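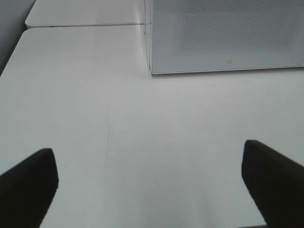 Die geöffneten Greiferfinger über der weißen Tischplatte, rechts hinten das fein gelochte Paneel.

Gemeinschaftswerkstatt Birketti lädt zum Greifarm Tekemora ein

12. August 2018. Mit großer Freude (und, wir geben es gern zu, mit etwas Herzklopfen) stellt die Gemeinschaftswerkstatt Birketti ihren selbst gebauten Greifarm Tekemora vor, an dem seit April fleißig geschraubt, gefeilt und programmiert wird. Angefangen hat alles am Küchentisch von Ngan-ling Chung, bis der Aufbau dort endgültig zu groß wurde und in die Werkstatt umzog.

»Ich wollte einen Arm, den man mit gewöhnlichem Werkzeug zu Hause nachbauen kann«, erzählt sie. Die Teile haben bisher 192 Euro gekostet, die Steuerung schrieb Yee-man Kong, und zwar in vielen langen Abenden! Als Nächstes soll der Arm lernen, kleine Bauteile von der Tischplatte aufzunehmen und ordentlich wieder abzulegen.

Wer mitbauen möchte, ist herzlich willkommen, auch ganz ohne Vorkenntnisse. Für den ersten Baukurs gibt es 20 Plätze, der Beitrag liegt bei 30 Euro. Anmeldungen nimmt Yee-man Kong in der Werkstatt gern entgegen.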